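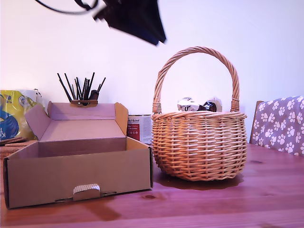

Workspace from the fixed camera: open mailer box at left, handled wicker basket right of center.

We use cookies to remember your settings. Accept | Manage preferences

Picking crumpled packets out of a basket with Fasmont takes two camera streams. The fixed view plans the approach. The wrist view handles the last stretch, where the rim and the arched handle matter most.

1. Set the approach. Start the Wilten planner and load the table model. Add the basket as two collision bodies, an open cylinder and an arch. A single convex hull closes the opening, and every pick inside it will be rejected.

2. Limit the workspace. Set z_min to 20 mm above the basket floor. Keep the mailer lid in the model, as it stands upright and blocks low paths from the left.

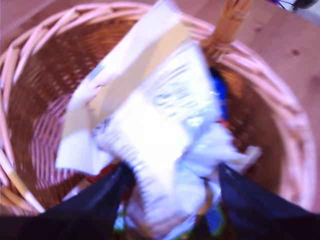
Perception > Wrist camera

3. Filter blurred frames. Wrist frames taken during motion smear the rim into a double edge, and the mask then leaks from the white packet onto the pale weave. Set blur_reject to 116. Frames that score lower are dropped and the last good mask is held.

4. Choose the grasp point. Pass the mask to the Usach node with crop size 224. Prefer a narrow, gathered part of the wrapper over the flat printed area. With both fingertips on the packet, the fingers should form a V in the wrist view.

5. Close and lift. Use force mode and lift straight up until the packet clears the handle. Lateral motion below that height returns error 262.

If error 262 repeats, check the arch height in the table model before changing the planner margins.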